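Planning the Gripper Budget – Speaker Notes
Kariuki room, 2023-01-11
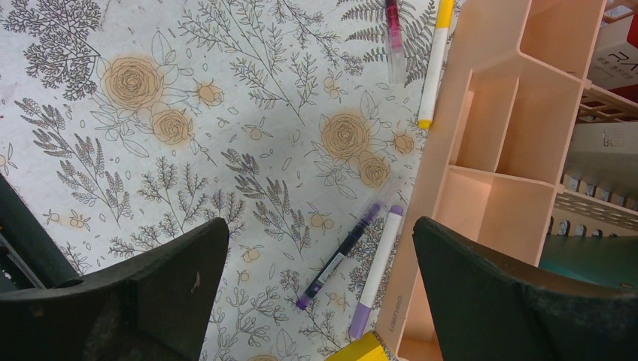 Start with the number people ask for. We have 2000 dollars left in the small equipment line, and it has to last until October. The arm is paid for. What we're planning now is fingers, mounts, cables and spares.

Slide 2. Two quotes. Clidard sells a finger set for 297 dollars, delivery in eight weeks. Wostlow is cheaper per set but has a minimum order of seven. Pause here, somebody will ask about sharing the order with Gimora. Answer: we asked, they buy in spring.

Slide 3. Costs left out last year:
Shipping both ways for repairs
Wrist camera cables – we had no spares
Desk items for the sorting task, such as markers and organizers
Staff time for recalibration, about a day per finger change

Slide 4. What I want to propose. Buy three Clidard sets now, 891 dollars before shipping. Hold the rest for cables and one repair. Don't sign a service plan until we have a full quarter of logs.

Mention that pens and markers come out of office supplies, already agreed.

Slide 5. Ask for a decision on the three sets today. Service plan goes to the next meeting.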